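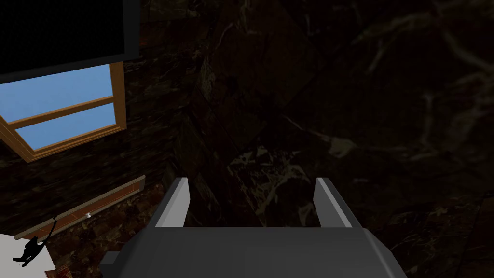

Dark marble surface with cream and tan veining.

Re: Benchtop sealing, Khasawneh Street units

J_Michalski
02/03/2015
Owners are advised that the by-law requires written approval before any stone benchtop is resealed. Notice is 10 business days.

tkinyua
With respect, by-law 52 refers to replacement. Resealing is maintenance and needs no approval. Unit 11 was resealed in April last year without an application.

J_Michalski
The strata manager's reading is that solvent products fall under the odour clause — see page 166 of the consolidated rules.

stellow_owner
The odour clause covers common property only. I support Tumaini's position.

J_Michalski
Noted. The matter will be listed for the general meeting. Applications remain open in the meantime.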